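Moved out of the apartment on Saturday. I was there long enough to collect a lot of opinions on moving, so I'm putting them all in one thread before I forget.

Start with the lease, not the boxes. Mine said written notice by the first of the month, and a text message didn't count. I sent a letter and an email on the same day and kept both.

If you are on month-to-month, read it anyway. The notice period is sometimes different from what the front office says on the phone.

I got two quotes from movers and ended up using neither. One was a flat rate with a minimum I would never reach. The other charged by the hour and started the clock when the truck left their lot in Bemadbridge.

Rented a van from Pitik instead. Daily rate, mileage on top. Take pictures of all four sides before you drive off, and of the fuel gauge. The guy at the desk did not look at the van when I picked it up or when I brought it back.

The van had no ramp. I didn't ask. Ask.

Boxes: I bought 40 and used every one. Small ones for books, medium for nearly everything else. I bought three large ones and they were a mistake, except the one that got pillows.

Free boxes from the grocery store are fine if you get them early in the morning. They are all different heights, though, and they don't stack in a van. I gave up on them after the first week.

Write the room on the side of the box. The top is covered up as soon as you put another box on it. I knew this from the last move and still wrote on the tops of the first few.

Tape. Get the wide kind and a dispenser with a handle. I went through the cheap stuff first and it lifted off the cardboard overnight.

The kitchen takes as long as the rest of the place put together. I started there in September with the things I never use and still finished it last.

What worked for me was getting everything out of the cabinets and onto a table before any of it went near a box. Pots, plates, the toaster oven. Once it was all in the open it was easier to decide what to give away.

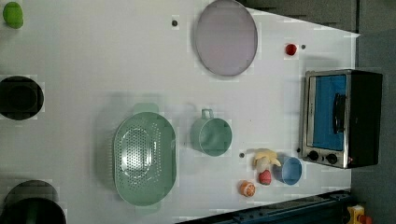 Skamar replied that I should do the bathroom first, since most of it gets thrown out anyway and it makes you feel like you're getting somewhere.

Fair point. I did the bathroom in one evening and filled one trash bag and half a box. I'd still keep a towel, soap and toilet paper out until the end, and carry those in the front seat with you.

Back to the kitchen. Plates go on their edge, like records, with paper between each one. Crumpled paper on the bottom of the box and on top. I packed them flat on an earlier move and lost a few.

Pots nest. Put a dish towel between them so they don't scratch. Lids go together in their own bag, and the bag goes in the same box as the pots. I have spent whole evenings looking for lids.

Clean the crumb tray of the toaster before it goes in a box with anything made of cloth.

Food: stop buying it two weeks out. I ate a lot of rice and canned soup. Anything sealed that I didn't want went to the pantry at the end of the street, which takes drop-offs until 6 in the evening. Call first, the hours change.

Don't move open bottles of oil. Tape the cap, bag it, it will still get out. Give it to a neighbor.

Utilities. Set the shutoff for the day after you leave. You will go back to clean, and you will want lights and hot water. Set the new place to start the day before you get there.

The internet company wanted the box and the power cord back. They charge for the cord separately if it's missing. Get a receipt when you drop it off.

Mail forwarding took longer to start than I thought it would. File it as early as they let you. Change the bank and the car insurance yourself and don't rely on forwarding for those.

Cleaning. The deposit was what I cared about here. Oven, inside of the fridge, baseboards, window tracks. The walk-through person opened the oven before she had said hello.

Fill nail holes with spackle, let it dry, sand it lightly. Don't paint over it unless you have the exact paint. A patch of slightly wrong white looks worse than the hole did. My old building charges for repainting a wall but not for filled nail holes, and it says so on the checklist. Get the checklist.

They kept $200 for carpet cleaning. It was in the lease, so I had no argument. If yours says "professionally cleaned," hire it yourself and keep the receipt. It would have been cheaper.

The couch. Measure the doorway at the new place, then measure the hallway, then the turn. Mine went in on its end with the feet off. Put the screws in a bag and tape the bag to the frame of the couch.

I did the same with the bed. The one bag I didn't tape to anything was for the desk, and I haven't found it. Mfinanga on the corner sells loose bolts, so I'll take a leg in and match the thread.

First night box: sheets, phone charger, a lamp, one pan, one plate, a fork, coffee, a box cutter, trash bags, any medicine. Last thing in the van and first thing out.

Make the bed before you do anything else. By 9 at night I couldn't have done it.

Unpacking is slower this time because I'm not in a hurry. Kitchen and clothes are done. Books are still in boxes along the wall and will be there for a while.

Break the boxes down as you empty them and list them online for free. Mine were gone in an hour and the person brought her own cart.

Still to do: driver's license address, voter registration, a key copied, and a shower curtain that reaches the floor. The one I brought is too short for this tub.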